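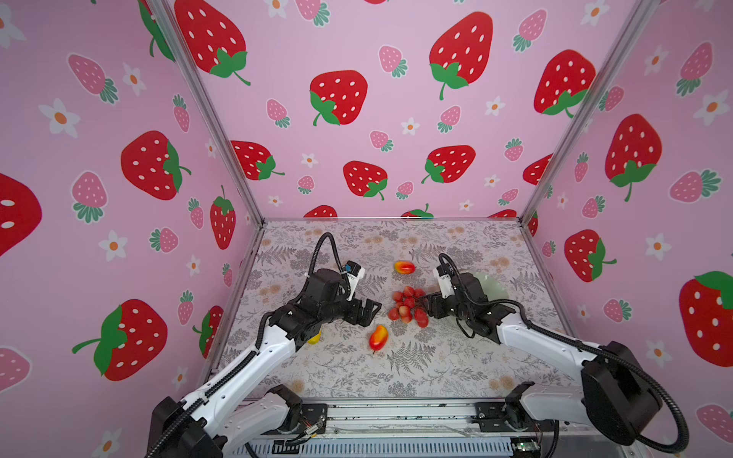
Imprimir | Enviar por correo electrónico
Tiempo de lectura: 2 minutos

Abro hilo sobre empapelar una habitación pequeña, que me lo habéis preguntado varias veces desde enero.

Lo primero, medir. Altura de cada pared en tres puntos, porque en una casa vieja no coincide nunca. En la mía había dos centímetros de diferencia entre una esquina y la otra.

Con dibujo repetido se gasta más papel. El rollo trae el dato del "rapport", la distancia hasta que el motivo vuelve a empezar. El que compré en Kena era de 49 cm. Pedid un rollo de más y comprobad que todos son del mismo lote.
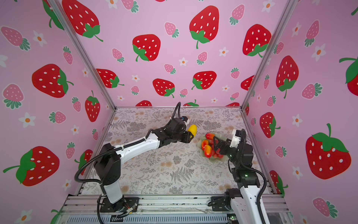 La pared hay que lijarla y darle una imprimación. Yo me salté la imprimación en el pasillo y a los dos meses se levantaban las juntas. Tuve que arrancarlo todo.

Para la cola: si el papel es de tejido no tejido, se encola la pared. Si es de celulosa, se encola la tira y se deja reposar lo que diga el fabricante. La mía era Wurkora, en polvo, y salieron grumos hasta que empecé a echarla poco a poco.

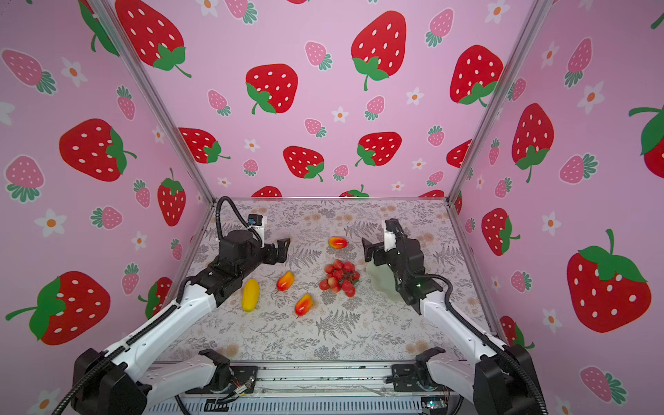

Fresas y florecitas sobre fondo rosa claro.

Las esquinas son lo más pesado. No dobléis una tira entera. Se corta para que pase un centímetro a la otra pared y la siguiente se monta encima, a plomo. El dibujo pierde algo de casado ahí y hay que aceptarlo.

El cúter, con hoja nueva cada pocas tiras. Una hoja gastada rasga el papel húmedo. 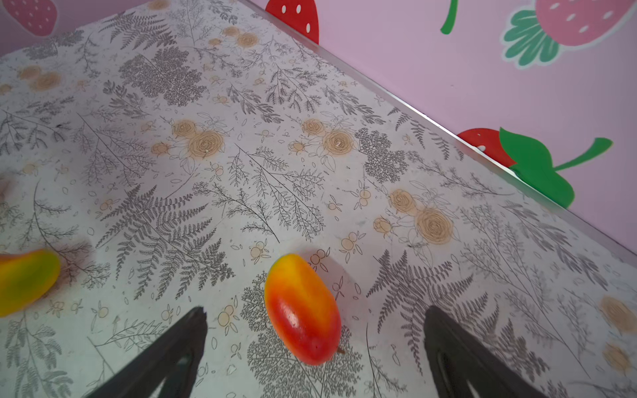
Gasto total: 289 euros, con papel, cola, imprimación y una espátula de plástico. De eso, 57 fueron del rollo extra, que al final usé entero por un error de corte detrás de la puerta.

Me preguntan por el papel autoadhesivo. Lo he puesto en el fondo de una estantería y bien. En una pared completa no lo he probado.

Otro día, las juntas del techo, que todavía las tengo a medias.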